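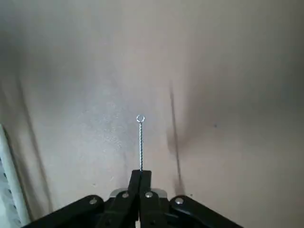 Can I straighten a twisted wire loop if it gets bent in a drawer?

Most small bends come out if you roll the shaft between your fingers on a hard, flat surface. I'd leave a sharp kink alone and grab a new one.

Trostwood Wire Loop and Rack Set

I started selling these as a set after too many of my own loops ended up tangled in the bottom of a cup. The wire is twisted tight all the way up and the end is turned back into a little open ring, so there's nothing glued on to fall off. I use mine for dipping, for picking up a drop of this or that, and for hanging tiny tags (not what they're for, but they're great at it!).

The rack is the Zometti long style in white. Stand the loops in the holes with the ring end up and you can grab one without poking through a pile. It also wipes down fast – warm water and a soft cloth is all I ever use.

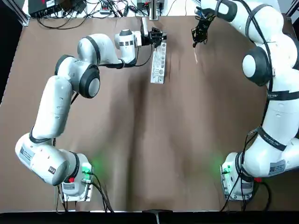

Long white rack with rows of round holes, on the brown table covering

Loops come in packs of 101 or 200. Yes, 101 – the Juvska packing line throws in a spare and I've stopped arguing. The rack is item 206 and ships on its own or with either pack. Order 4 racks or more and shipping is on me.

Restock is due in December.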